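About Rekis

Rekis records household tasks performed by humanoid robots under remote control. The company was set up in Flidstead by Gudrun Haberkorn and Oana Zamfir and has 30 employees. Operators guide both arms and all fingers from a separate station. Each task is repeated until 90 usable runs are on file. Runs with a dropped item are kept and labeled. 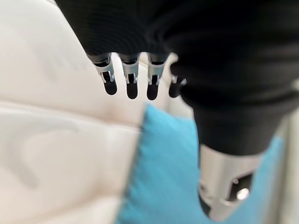
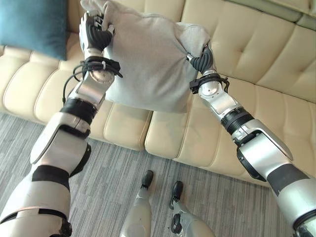
Cushion handling at the sofa. First picture: fingers over the blue cushion. Second: gray pillow held by two corners.

Soft goods are the main line of work at present. Operators train for 4 weeks before their runs count. Gudrun Haberkorn is in charge of the operator stations, Oana Zamfir of labeling and delivery. The Kultico task set was closed in December.

Comments

dmr_83: Do you log finger force or only joint position?

Oana Zamfir: Both, at the same rate.

Pell: Is the Matos set open to schools?

T. in Flidstead: My bed needs making if you want a harder task.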